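Folding the Fitted Sheet: Notes for the Ninden Housekeeping Evening

Slide 1. Wait for people to sit down.

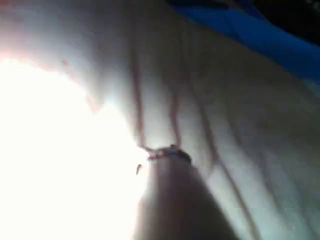
Thank them for coming out on a Sunday to hear about bed linen. Ask who folds their fitted sheets and who rolls them into a ball and shuts the door fast. Don't shame the second group -- I was in it for nine years.

Slide 2. Why creases matter (a bit). A crease you put in on purpose is a fold. A crease you find in February is a crease. Mention the guest house in Clolten: 146 sheets, one iron, no working thermostat. Pause for groans.

Slide 3. The method. Hands in two corners, seams facing you. Flip one corner over the other. Do it again with the far pair. Lay the thing flat and smooth from the middle out. Go SLOWLY here, last time I lost the back row.

Demo: use the white sheet, the patterned one hides everything. Allow 60 seconds. It will take longer. Keep talking.

Slide 4. Storage. Whole set goes inside one pillowcase. Someone will ask about vacuum bags. Say they are fine if you like your linen to look like a road map.

Questions. If they want to know about thread count, point at the tea urn.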